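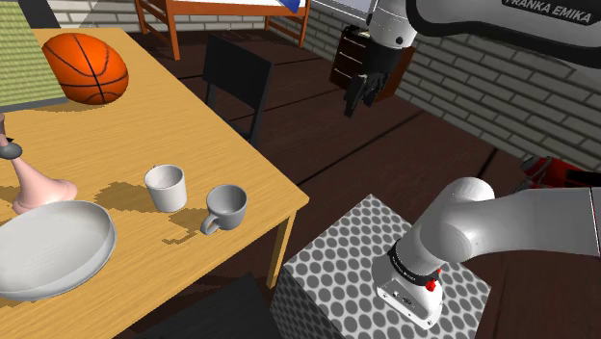

4.2 Prop continuity across re-edited broadcasts

Anyone who has watched a television drama twice knows that the tea in the parlor has a life of its own. Viewers of Fragkou, the family saga whose two versions we compare, have been writing to the broadcaster about it for decades, and with more patience than the sugar bowl deserved. Figure 3 gives a rendered tabletop of household objects, a basketball among them.

The serial was first shown in 3 long evenings and later recut into 11 shorter episodes for daytime. The recut did what recuts do. Scenes were moved forward to give each episode something to end on, and a supper that once followed a funeral now comes before the illness. The producer, Antigoni Stergiou, told us in interview that she had approved every change and watched none of them – "I had already seen it," she said, which we accept as a complete account of her method.

We logged 2908 shots across the two versions and asked 2 coders, working apart, to mark each place where an object changed position, fill level or existence between neighboring shots. Where they disagreed, a third coder settled the matter. Most disagreements concerned curtains. We had not planned for curtains, and the coding guide grew a page as a result.

The daytime version contains more breaks than the original, as one would expect. Less expected is where they fall. Breaks cluster in dialogue scenes that were shortened from within, while scenes that were moved whole came through nearly untouched. Raptis proposed in an earlier study that reordering was the main culprit. Our material does not bear this out, and she has been gracious about it over several long emails.

Letters to the broadcaster tell another story again. Viewers complained chiefly about the hat worn by the uncle at the harbor, which is continuous in both versions and simply ugly. Kyriakidis treats letters of this kind as noise. We are inclined to keep them, if only as evidence that attention in front of a television goes where it likes. The viewers who did spot a true break tended to mention having seen the serial before, often with a relative who talked throughout.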